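Does folding laundry on the bed really ruin shirts, or is this more internet nonsense?
Posted in Laundry and Clothing Care by Prultport
25 June 2023

I keep reading that you should never fold clean clothes on a bed. The reasons change depending on who is talking. The mattress is too soft so you get crooked folds, the blanket sheds on everything, the clothes sit in a heap and crease before you get to them. One site wanted me to buy a folding table for the bedroom. I don't have space for a folding table, and I suspect the site gets a cut if I buy one.

I have always tipped the clean wash out on the bed and worked through it from there. My shirts come out fine, mostly. The long-sleeved ones are never quite square and the sleeves end up with a hard line down them, but I had put that down to me.
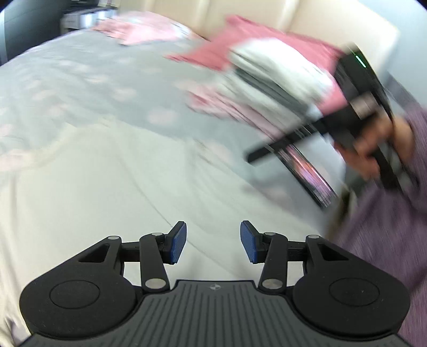 My habit is to leave the bed made, or half made, and fold on whatever is there. Sheet, blanket, doesn't matter. Lately I wonder if it does matter a bit, with a cream blanket lying over the sheet in shallow wrinkles and long creases, and the pink things piled up toward the headboard next to the pillow. Is that enough to throw off a fold? Or would I get the same result on a kitchen counter?

Please don't answer with a product. I already own one of those plastic folding boards and it lives under the sink.

Votska
Member, 40 posts

Everybody folds on the bed. Never heard of a shirt being ruined by it. If you're worried about creases, hang the shirts and fold the rest.

Alun Morgan
Member, 2694 posts

I'd throw out most of what you read, but there is a small piece of truth in it.

The soft mattress business is overblown. A shirt weighs next to nothing and isn't going to sink into anything. What does cause trouble is folding on top of something loose. If you smooth a shirt with the flat of your hand and the blanket slides along with it, you haven't smoothed the shirt. You've moved two layers of cloth across the bed and they both spring back when you let go. Pull the blanket down to the foot and fold on the fitted sheet, which is held tight at the corners and stays put.

The heap is a separate question. Cotton left in a pile while it's still warm from the dryer will take creases, bed or no bed. I have seen it claimed that you have exactly so many minutes before this happens. I don't believe anyone has measured it. Take the shirts out of the pile first and leave socks and towels for last.
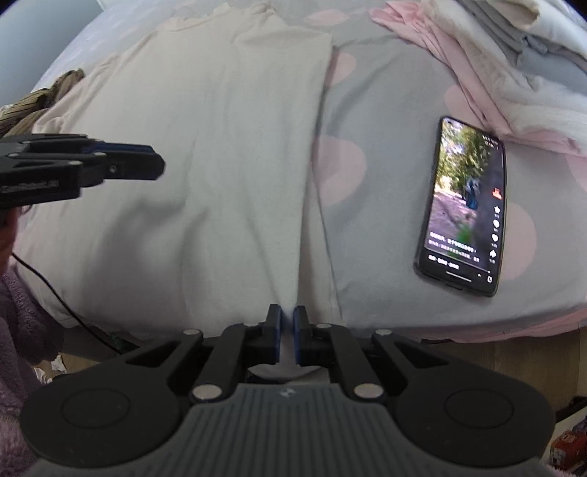
Long sleeves need to be laid out flat, full length, before you fold anything. Most people skip this and start folding in midair with the collar under their chin. With the cream top flat on the dotted sheet you can see it still has gentle wrinkles and a fold running down the middle, and those are what you want to chase out toward the sides before you touch the sleeves. Then:

Lay the shirt face down.
Fold one side in to the middle of the back.
Bring that sleeve down along the same side so it points at the hem. Don't wrap it across.
Do the other side.
Fold up from the hem, in half or in thirds, depending on your drawer.

The hard line on your sleeves is probably from wrapping them across the back and then stacking other shirts on top. I did that myself until the year 2000 or so, when I finally had a job where someone looked at my sleeves.

As for lint, a sheet washed with the same clothes isn't going to shed anything on them that the washer hasn't already. A fuzzy blanket might, on dark things. Try a black T-shirt on it and look.

Prultport
Original poster

Thanks. I'm not convinced the blanket makes that much difference, but pulling it down costs nothing so I tried it with two shirts, one on the blanket and one on the sheet. The sheet one was straighter. I also did it second, so maybe I was just warmed up. The sleeve thing I will give you. Pointing them at the hem got rid of the line.

Amlow
Member, 2 posts

You should iron the bed sheet first or the pattern of creases in it goes into the clothes. My mother always did.

Alun Morgan
Member, 2694 posts

A crease in a sheet isn't going to print itself on a shirt that sits there for half a minute. Iron your sheets if you like ironed sheets.

Prultport
Original poster

I am not ironing the sheets. Marking this as solved.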